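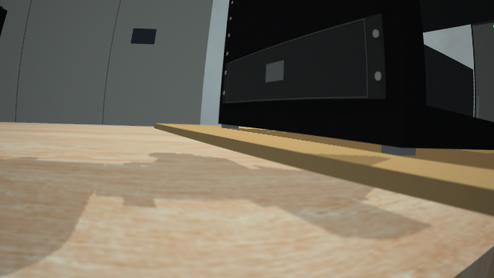

A black equipment rack on a board, inside a computer-made practice world.

How Do Robots Practice in a World That Isn't Real?
Published 2023-04-07 in the Noh Science Corner for Young Readers

Think about the last time you learned something tricky. Maybe it was tying a bow, or sliding a big book onto a crowded shelf. Did you get it right on the first try? Probably not! You watched someone, you tried it, you messed up, and you tried again.

Robots can learn that way too. They need lots of examples, and I mean LOTS. A project called Tornon is collecting examples to help a robot learn jobs around computer equipment, and much of the collecting happens in a place you can't walk into. It exists only inside a computer!

What is a simulation?

A simulation is a pretend world that follows rules. If you've played a video game where a ball bounces or a car skids around a corner, you already know how this works. Somebody told the computer how heavy things are, how slippery they are, and what should happen when they bump into each other.

The Tornon world has a table in it, with wood grain you can see running across the top. On the table is a board, and on the board stands a tall black rack. A rack is a frame that holds machines, a bit like a bunk bed for computers. Racks often have a column of little holes down the front so that machines can be screwed in at different heights.

Why bother drawing wood grain and screws? A robot that learns from camera pictures has to get used to all the small stuff. Real tables have streaks and real rooms have shadows. If the pretend table were one plain color, a robot might get very confused the first time it met a real one.

What counts as one example?

The team calls each example an "episode," just like an episode of a show. It has a beginning, a middle and an end. During an episode the computer saves pictures, one after another, and it also saves how the robot moved. Later on, the learning program goes back over all of it and looks for patterns. When the picture looks like this, which way should the arm go? When it looks like that, is it time to slow down?

In March the Tornon team saved 3,320 episodes. If you watched 100 of them every day after school, you would need more than a month to get through the pile!

A person steers the robot in many of these episodes, using hand controls. It takes some getting used to. New drivers at the Renonden lab do 70 warm-up tries before any of their episodes are kept. (Even grown-ups need practice before they can help with practice.)

Same place, different look

Now for my favorite part. Look closely at the next picture and compare it with the one at the top of the page. Check the tabletop first. 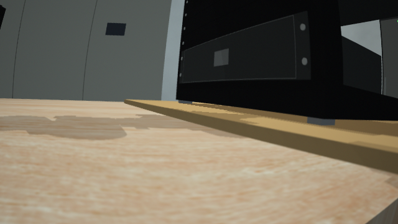 The same table and rack again. What looks different about the tabletop?

Did you spot it? In the first picture a big shadow with jagged edges lies over the wood. In the second one there is a soft, blotchy brown patch, and it has a different shape. The black rack is still standing on its yellowish board, and the two light gray screws are still there on the front panel, one above the other.

To you, both pictures are easy. You can tell it's the same rack without even thinking. A learning program starts out knowing nothing, so it might believe a dark patch on the table is something important! Seeing the same things with different light and different marks helps it work out what matters for the job and what doesn't.

What about mistakes?

Mistakes get saved too. If the arm bumps the rack in an episode, the episode goes into its own folder with a note. Some learning programs can use those to find out what to stay away from. And a bump in a simulation doesn't break anything. You press a button and the whole world goes back to the start.

Try it yourself

You can collect examples at home. Pick one object, like a mug, and draw or photograph it in different spots: by a window, under a lamp, on a striped towel, half behind a cereal box. Show your pictures to a friend and ask what stayed the same in all of them.

Kids at the Prernmont library club tried this with a single red sneaker and ended up with over 300 pictures. They sorted them into "easy to spot" and "hard to spot," and the hard pile was the one everybody wanted to look through.

Words to know

Simulation: a pretend world inside a computer that follows rules.
Episode: one complete example, from start to finish.
Rack: a frame that holds computer equipment.
Data: the information you collect, such as pictures and movements.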